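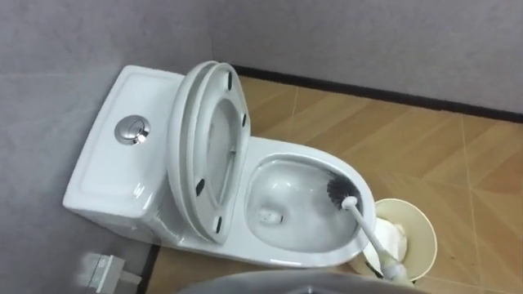

A black-bristled brush against the right wall of the bowl, seat and lid raised.

Cleaning the One-Piece

The one-piece toilet has mostly displaced the two-piece in small bathrooms, and the cleaning routine has changed with it. Tank and bowl are a single casting, so the joint where dust and splash used to collect is gone. What remains is glaze, the seat hardware and the water line.

Most of the work is in the bowl. Raise the lid and seat together and let them lean on the tank. Apply the cleaner under the rim first and let it run down. We used Pomudix, a citric acid gel, at the dose on its label, and left it for 13 minutes. Scrub from the rim down, then the drain opening, then the water line a second time. Moderate pressure is enough on sound glaze. If a gray line persists after two passes, it is usually scale, and a longer soak does more than a harder brush.

Bristle choice matters less than the trade suggests. The Custex and Lewis brushes in our comparison were each run through 200 strokes on a scaled test tile, and the difference between them was small. Handle length was the larger factor. A long handle keeps the hand clear of the rim and lets the head reach the far wall at a low angle. 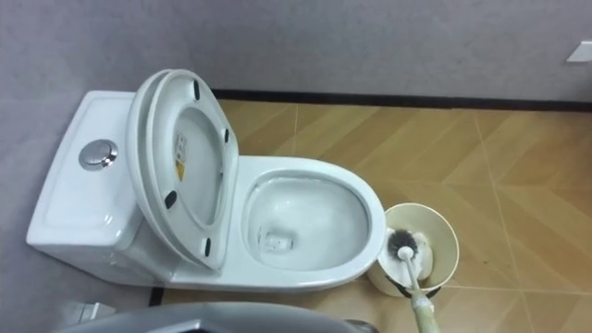 Storage is the weak point of most brushes. A head put away dripping leaves a pool in the bottom of the holder, and the pool smells within days. Trap the handle under the lowered seat with the head over the bowl, leave it until the dripping stops, then put it back. Rinse the holder itself once a month.

The underside of the seat needs a cloth, not the brush. Wipe around each rubber bumper — residue builds up at its base — and check that none is loose. Printed labels should be wiped with plain water; solvent lifts the ink. Chrome flush buttons get a damp cloth and a dry one, and acid gel should be kept off them entirely.

Pludedine, the glaze sealant, is sold for use after cleaning. Our sample still beaded water after 1260 flushes on the test rig, but the maker's claim of 2000 was not reached.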